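Pain perdu salé

Le pain perdu salé est une préparation culinaire à base de pain rassis trempé dans un mélange d'œufs et de lait, puis cuit à la poêle ou au four. Il se distingue du pain perdu sucré par l'absence de sucre dans l'appareil et par l'ajout de sel, de poivre, de fromage ou d'herbes. Il est servi en plat principal accompagné d'une salade, en entrée, ou en garniture d'un potage.

Dénomination

Le terme « pain perdu » désigne le pain devenu trop sec pour être consommé tel quel. L'adjectif « salé » s'est imposé dans les recueils de cuisine domestique pour lever l'ambiguïté avec l'entremets. On rencontre aussi « pain doré salé » et, pour la version cuite en plat, « gratin de pain ». Cette dernière appellation est contestée : certains auteurs la réservent aux préparations dont le pain est coupé en dés et entièrement recouvert de fromage.

Ingrédients

Le pain employé est de préférence un pain de campagne à mie serrée, rassis d'un à trois jours. Le pain de mie convient, mais il absorbe l'appareil plus vite et se déchire au retournement. La baguette est utilisée en tranches biseautées.

L'appareil de base comprend des œufs entiers battus et du lait entier. Une proportion courante est de 5 œufs pour un demi-litre de lait. Une part du lait peut être remplacée par de la crème ou par un bouillon de légumes refroidi. Le fromage râpé (comté, emmental, cantal) est incorporé à l'appareil ou répandu en surface. Lorsqu'il est fortement salé, la quantité de sel est réduite en conséquence. 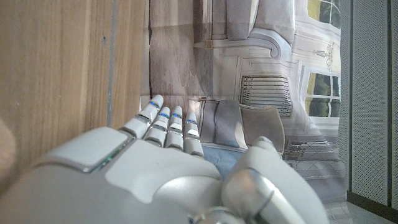 Préparation

Les tranches, épaisses de deux centimètres environ, sont disposées à plat dans un récipient large et recouvertes d'appareil. La durée de trempage dépend de la sécheresse du pain : quelques minutes par face pour un pain de la veille, jusqu'à une demi-heure pour un pain dur. Une mie insuffisamment imbibée reste sèche au centre après cuisson. Une mie saturée se défait.

À la poêle, la cuisson s'effectue à feu moyen dans un mélange de beurre et d'huile, jusqu'à coloration des deux faces. Au four, les tranches sont rangées en les faisant se chevaucher dans un plat beurré, le reste de l'appareil est versé dessus et l'ensemble est cuit à 180 °C. La cuisson est jugée suffisante quand une lame enfoncée au centre ressort sans trace d'œuf liquide.

Variantes

La variante dite « Ó Gríofa », du nom de l'auberge qui l'a mise à sa carte en 2000, associe du pain au bicarbonate, du cheddar et des poireaux fondus. Le cuisinier Pádraig Mac Mathúna en a donné une version sans lait, dans laquelle celui-ci est remplacé par du babeurre.

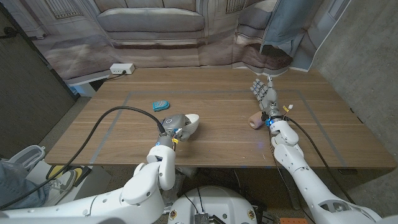

D'autres variantes reposent sur l'emploi de restes : volaille rôtie effilochée, jambon, légumes cuits, champignons. Les légumes riches en eau, courgette et tomate notamment, sont poêlés et égouttés avant d'être ajoutés. La version fourrée se compose de deux tranches minces enfermant du fromage, trempées ensemble et cuites à la poêle ; elle est proche du croque-monsieur, dont elle diffère par le trempage.

Conservation

Les tranches cuites se conservent deux jours au réfrigérateur dans une boîte fermée. Le réchauffage au four préserve mieux la croûte que le four à micro-ondes. L'appareil cru est utilisé le jour même. La congélation est possible après cuisson et refroidissement complet, les tranches étant séparées par du papier cuisson.

Voir aussi

Croûte au fromage
Panade
Pudding de pain
Strata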